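Tablecloths and Table Snacks: Spring at the Cuautle Street Rooms

Posted May 14, 2021

The dining tables at the Cuautle Street rooms were given their spring cloths in February, a little ahead of the weather. This page is for people who have asked what the cloths look like in use and where the patterns came from. It covers the long table by the kitchen door, where most of the snack breaks happen.

The strawberry cloth is the one that gets the most use. It came from Cinness as a bolt end, long enough for 2 tables, and was hemmed on the kitchen machine over a couple of evenings. It replaced a plain green cloth that had gone thin along the folds. The old one is now cut up for drying dishes. 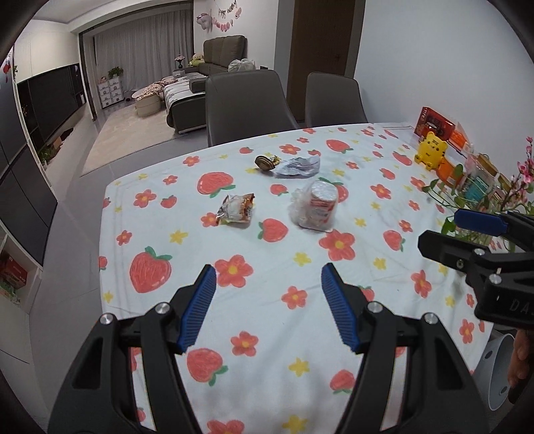

Strawberries, coral-red flowers and small yellow blossoms on white, with a snack packet, a wrapped cup and a crumpled piece of white paper or wrapper on top.

A reader in Lirivero wrote to ask whether a white ground is a mistake on a table where people eat, and said that hers went gray within a season no matter what she washed it with. She has gone over to dark blue and does not plan to go back.

White does take more washing. The cloths here go in every 9 days, or sooner after a spill, and they are dried flat over the rail in the back hall. Fruit juice comes out if it is rinsed in cold water the same day. Tea is harder. There is a faint ring near one corner of the second cloth that has been through the wash many times and is still there — a bowl usually sits on it.

A busy print helps. Crumbs and small marks show less among the flowers than they do on a plain cloth, so it can go a day or two longer without looking tired. The drawback is that small things get lost on it. Anything red is best put in a dish.

A note on the snacks, as those questions come in too. Single-serve packets and cups are kept in the Dreltex tin on the shelf and put out a few at a time. Wrappers go in the bin by the kitchen door at the end of the break. The cloth is shaken out on the back step before it goes back on the table, and the corners are pulled even so that it hangs the same on both long sides.

Measurements, for anyone sewing their own: the hem is folded twice and stitched close to the inner edge, and the drop at each end is 14 inches. That is long for a table with chairs pushed in, and the next one will be cut shorter. The fall cloths are still folded in the hall cupboard and will get their own page when they come out.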